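Evaluating a Commercial Manipulation Package
Unit 7: Reading the Offer, Testing the Hand

Scope of this unit

The package under review is the Drernel hand, sold by Fodier together with a controller, a mounting flange and one year of access to the Stornilent planning software. Degefa, the regional reseller, offers the same hardware on a monthly lease. These notes cover how to read the offer, how to set up an acceptance test, and how to score it. Kinematics and grasp theory were covered in Units 3 and 4 and are not repeated.

7.1 What the offer says

The quotation has two parts. The first lists hardware. The second, titled "Performance Statement," gives the conditions under which the seller will accept a return. Read the second part first. It names a set of object types, a range of masses, a surface type and a lighting range. Anything outside those conditions is excluded from the return clause, even when the brochure shows it.

The Performance Statement for the Drernel hand covers "rigid and semi-rigid containers, upright or lying, on a flat support." It does not define "semi-rigid." A full soft drink bottle with its cap sealed behaves as a stiff body under moderate grip force. The same bottle half empty and open does not. The test plan has to fix the fill state in writing, and the seller has to agree to it before the first run.

The statement is also silent on walls. A container standing in a bin, tray or basket is on a flat support in the literal sense, but the fingers have less room on the wall side. Ask for a written answer on this point. In the exercise below we assume that baskets are included.

7.2 Choice of test objects

Use goods bought from an ordinary store. Machined test cylinders give cleaner data and tell the buyer very little about daily use. Bottled drinks suit a first test well: they are cheap, they come in similar sizes with different surfaces, and replacements are easy to find.

Vary the following from one bottle to the next:

Surface optics. Clear bottles return weak or false depth readings on many sensors. Opaque white bottles and dark liquids are easier to segment.
Cap color and shape. The planner may use the cap to estimate the long axis.
Body profile. Ridged and contoured bodies change the contact area with finger position.
Pose. Include upright, leaning and lying bottles in the same layout. 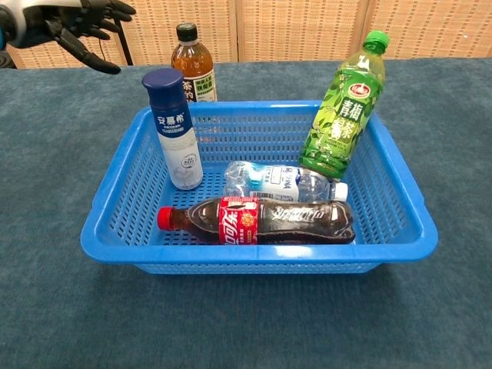 A leaning bottle is the hardest of the three poses to plan for. Its axis is neither vertical nor parallel to the support, and the contact with the wall moves as soon as the bottle is touched. Stornilent treats a tilt below 14 degrees as upright. Above that value it requests a new view before planning. The added view costs time, and the quoted cycle time does not include it.

Objects outside the basket should be kept in the layout. They test whether the planner limits itself to the pick region and whether the arm clears obstacles on approach.

7.3 Procedure

1. Record the software version and the finger pad type. Pads are a wear item and are not covered by the lease.
2. Fix the basket position with tape or a locating block.
3. Place the bottles according to the layout card. Change the card after every run.
4. Start the pick sequence from the home position. Do not correct the layout by hand once the sequence has started.
5. Log each attempt as success, drop, miss or stop. A bottle that is lifted and then slips counts as a drop.
6. After 3 stops in a row, end the session and save the log.

The full acceptance set is 109 attempts. Partial sets may be used for practice but not for a claim under the return clause.

7.4 Scoring

Report the success rate by pose and by surface type. A single overall figure hides the usual pattern, in which upright opaque bottles make up for failures on clear bottles lying down. Report median cycle time with and without extra views.

Purchase or lease is a separate decision. The lease includes remote support from Degefa; the purchase includes it only during the Stornilent access period. Renewal pricing is missing from the quotation and must be requested.

7.5 Assignment

Write a one-page test plan for the Drernel hand. State the fill condition, the object list, the layout rule and the pass threshold for each pose. Attach one question to the seller on a term that the Performance Statement leaves undefined, other than "semi-rigid." Plans are due before the Sunday upload deadline.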